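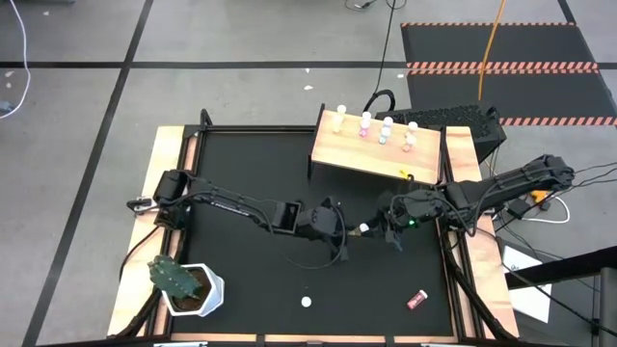 Photo: Olga Pereyra / Pliketti shared workshop

Two-arm table, walk-round before unattended running
Build: Ponik
Checked by: Stepan Hordiienko
Date: 2022-05-25
Asked for: permission to leave it running with the room open
Result: not yet

1. Arm mounts
Left base: PASS, with a grumble. There's a small metal clamp on the rail next to the base. I asked if it was holding the arm and got two different answers. If it matters, replace it with bolts. If it doesn't, take it off.
Right base: RECHECK. The motors sit out past the wooden rail, so anyone walking down that side can catch them with a hip. Olga says people will go around. People do not go around.

2. Reach and collision
FAIL. The grippers come nearly nose to nose in the middle when they pass a part. I was told the software keeps them apart. Fine – show me the soft limits written down, and show me what happens when one arm loses its feed. The right arm also works close to the raised platform, and the four bottles stand there with nothing to stop them going over.

3. Cables on the arms
FAIL. The left gripper cable hangs in a loop down onto the black surface. Tie it back along the link and leave slack only at the joints. "It hasn't snagged so far" is not a fix. Log says 222 cycles, which is one afternoon.

4. Power and computer
RECHECK. The case is on the floor at the back corner, grille up, where it will collect whatever falls off the table. Raise it or move it. Label both ends of the orange cable that drops down beside it.

5. Floor and walkways
FAIL. Wiring is tangled by the right base, with a small orange device down on the concrete in the middle of it. Paper on the floor by the metal stand: pick it up. The thin white cable on the left side needs a cover or another route.
Hazard-striped mat: no objection, but a mat doesn't stop an arm. The black floor tape isn't a barrier either, and I won't sign it off as one.

6. Loose items on the table
RECHECK. Ball, red box, potted cactus. Olga wants the cactus as a test object. Then it goes on the object list with its pot, and I want to know who sweeps the soil out of the joints.

7. Emergency stop
NOT TESTED. Needs to be reachable from both sides. Show me it cutting power to both arms, with a load in the grippers.

8. Indicator lights
Green on the right gripper. It tells me the gripper has power and I'm not giving it credit for more than that. Write down what each color means and tape it to the rail.

Attended running is OK with one person at the stop and no visitors at the table. Items 2, 3, 5 and 7 have to be closed before I come back.

S.H.

Reply from Olga, added under the sheet: Cable tied, paper gone, soft limits printed. Still think you're wrong about the right side, but I'll put a rail up.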